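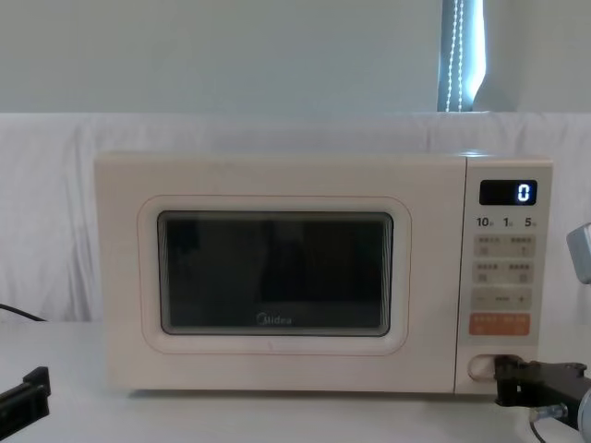 By Zyanya Montes

Okay, so I have a question for you. How can a box with no flame, no glowing coils and no hot plate turn a bowl of cold soup into a bowl of hot soup? I asked my mom this when I was seven and she said "waves," and I pictured tiny ocean waves sloshing through the kitchen. I was a bit let down when I found out there's no surfing in there. But the real story is pretty great too!

Let's start with the waves. Microwaves are a kind of light that your eyes can't see. I know, that sounds odd, but there are lots of kinds of light, and our eyes only pick up a small slice of them. Radio waves are another kind we can't see, and so are the X-rays at the dentist. Microwaves sit near the radio waves. The ones in a kitchen oven are about as long as your hand, which is pretty big for something with "micro" in its name!

Inside the oven, hidden behind the button panel, there's a metal part called a magnetron. (Say it out loud. It sounds like a superhero.) When you press start, the magnetron uses electricity to make microwaves and sends them into the space where your food sits. The inside walls are metal, and microwaves bounce off metal the way a ball bounces off a gym wall. So they zip back and forth and go through your food again and again.

Now for the soup. Soup is mostly water, and water is made of bits called molecules, which are far too small to see. Each one has a plus end and a minus end, a bit like a magnet has two ends. When the microwaves come through, they tug on those ends – first one way, then the other way, over and over, billions of times every second. The molecules try to keep up. They twist and wiggle and bump into their neighbors, and all that wiggling is heat. Rub your palms together fast and you'll feel your hands warm up. It's a different kind of motion, but it gives you the idea.

My friend Napaporn Khunthong teaches science to second graders, and she has her whole class stand up and be water. She calls out "left! right! left! right!" and they all have to turn as fast as they can. Everybody ends up warm and giggling. You could try it at home with a brother or sister, but move the lamp first.

Look at the door of a microwave and you'll see a big dark window. Ovens come in all sorts of colors, and the one I'm showing you is creamy white with a single orange button, but the window is nearly always dark. Get a little closer while the oven is off and you can usually spot a sheet of metal behind the glass with lots of tiny holes in it. Light waves are very, very small, so they slip through the holes and you can watch your popcorn. Microwaves are much too big to squeeze through, so they stay inside. I love that. It's like a fence that lets the ants out and keeps the cows in.

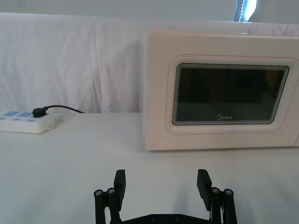 And the second you open the door, a switch shuts the magnetron off. No more waves. They don't hang around in your food, either, any more than light hangs around in a room after you flip off the lamp.

Have you ever bitten into a burrito that was lava on one end and ice in the middle? Me too. The bouncing waves make hot spots and cool spots inside the oven, and they only reach a little way into thick food. The middle has to wait for the heat to creep in from the outside. That's why many ovens have a plate that turns, and why the package tells you to stir and let things stand for a minute or two. Stir your oatmeal! It really does help.

A few rules before you go heat something up. Ask a grown-up first. Never put in forks, foil or anything else made of metal, which can make sparks. Don't run the oven with nothing inside. Use a bowl that says it's microwave safe, and put on oven mitts to take it out, even if the edge feels cool. Steam can burn you, so lift a lid on the side away from your face.

Next time I want to talk about popcorn, and why some of the kernels at the bottom of the bag never pop. Start saving yours in a jar and we'll look at them together.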